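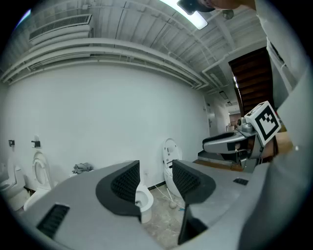

Noviembre, 10:40 | Redacción Transporte

Imprimir | Enviar por correo electrónico

Josell renueva el sistema de asignación de tripulaciones

La aerolínea regional Josell ha empezado a utilizar Sesta, un programa de planificación de turnos desarrollado por la firma Cardoso, en su base de Triltaslow. La herramienta gestiona los horarios de 379 tripulantes de cabina y pilotos, que hasta ahora se elaboraban en tres aplicaciones distintas.

El cambio se ha hecho en cuatro fases a lo largo de siete meses. Según la directora de operaciones, Jaruwan Suksawat, el programa recalcula los turnos cuando un vuelo se retrasa y avisa al personal de reserva a través del teléfono móvil. «Los descansos obligatorios quedan bloqueados y el planificador no puede modificarlos», explicó.

Montri Chaiyaporn, representante de los pilotos, pidió que las permutas entre compañeros — ahora limitadas a la misma flota — se amplíen antes del verano. La empresa estudiará la petición.

Josell opera 851 vuelos al mes. El personal de tierra se incorporará al sistema más adelante.

Archivado en: Aerolíneas › Tecnología y operaciones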